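Avril, il pleut, et j'ai enfin attaqué le coin électrique de l'atelier. Deux heures que je m'étais données. J'y ai passé l'après-midi et une partie de la soirée, évidemment.

Le point de départ : impossible de retrouver un contact de rechange pour la scie à ruban. Je savais que j'en avais un. Je l'avais rangé « pour pas le perdre ». Donc perdu. J'ai vidé une étagère, puis la suivante, et à un moment il y avait tellement de bazar par terre que le plus simple était de tout trier.

Petit rappel pour ceux qui arrivent : l'atelier c'est l'ancien dépôt de Jullance, la date 1902 est gravée au-dessus de la porte, et l'installation électrique donne parfois l'impression d'être d'origine. Elle l'est pas, elle a été refaite, mais par plusieurs personnes qui ne se parlaient pas. J'ai hérité de leurs restes. Borniers, presse-étoupes, bouts de rail, voyants sans ampoule, boutons de toutes les tailles. Le tout dans des cartons de bananes.

La méthode, vite fait :

- les grandes caisses plastique pour ce qui est gros ou long (câble, goulotte, prises industrielles)
- des bacs bas, peu profonds, pour la petite quincaillerie
- un seau pour ce qui part à la déchetterie
- et un carton « je sais pas », que j'ai promis de pas garder plus d'un mois

Les bacs bas, c'est la vraie bonne idée de la journée. Avant j'avais des boîtes profondes et tout finissait au fond, sous une couche de vis. Maintenant on étale, on voit, on prend. J'ai pris des couleurs vives exprès – mes étagères sont grises, mes murs sont gris, j'en avais marre de chercher du gris dans du gris.

Les arrêts d'urgence ont droit à leur bac à eux. Rouge sur rouge, je sais, c'est pas malin pour le contraste, mais au moins je me souviens de la couleur du bac.

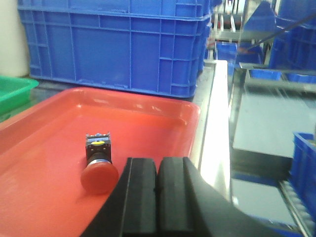

*Photo : atelier de Jullance, avril. Reprise possible avec un lien vers le blog.*

Un coup de poing couché sur le flanc, les bornes à vis à l'autre bout, bien accessibles. C'est comme ça que je les range maintenant, avec leur bloc noir dessus. Avant je démontais tout, tête d'un côté, bloc contact de l'autre, ça me paraissait plus propre. Résultat : des têtes orphelines et des blocs dont je savais plus s'ils étaient NO ou NF. Plus jamais. On laisse monté, point.

Et on teste avant de ranger. Multimètre en continuité, on appuie, on relâche, on regarde si ça change. Ceux qui hésitent partent au seau. Un arrêt d'urgence douteux ça se garde pas « au cas où », surtout pas au cas où. J'en ai jeté 5, ça fait mal au coeur mais bon.

Pour les étiquettes j'ai sorti le vieux rouleau Inura, celui qui colle trop. Tant pis, au moins ça tombera pas. J'ai écrit au marqueur, en gros, sans code, sans numéro. J'avais commencé un tableau avec des références l'an dernier, il s'est arrêté à la ligne 27 et j'ai jamais rouvert le ficher.

Reste à faire :

- les borniers, que j'ai juste versés dans une caisse en attendant
- les câbles, toujours en tas, toujours emmelés
- racheter des bacs bas, il m'en manque
- appeler pour la scie, parce que le contact de rechange, je l'ai toujours pas retrouvé

Si quelqu'un passe dans le coin et cherche des voyants ou des presse-étoupes, il y a un carton près de la porte, servez-vous. Je file, la soupe est sur le feu.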